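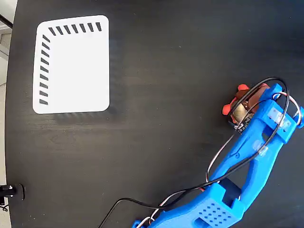 *Blue arm on the dark table, dashed card at upper left.*

November, open day prep and notes

Set up at 8:40 in the Grelavmont front room. Took the arm we call Huretti and left the bigger one on the bench. Doors at 10.

- Cable loop over the gripper still too long. Retape at the wrist before the next outing.
- Card stays where it is between runs. If it gets bumped, redo the zero.
- Speed limited to 160 in the config for visitors. Put it back after.

Morning group was from Rododberg, mostly people from their packing line. They asked about payload and what happens when a servo quits. Showed them the stop switch first, then the pick routine. 5 runs before lunch, one aborted when the wrist servo dropped off the bus. Came back after a power cycle. Log line 622 has the error, have not looked into it yet.

Afternoon was slower. One visitor wanted the parts cost, told them 1,130 with the spare servos included.

To do: order wrist servo, print a second bracket, send the Rododberg people the parts list.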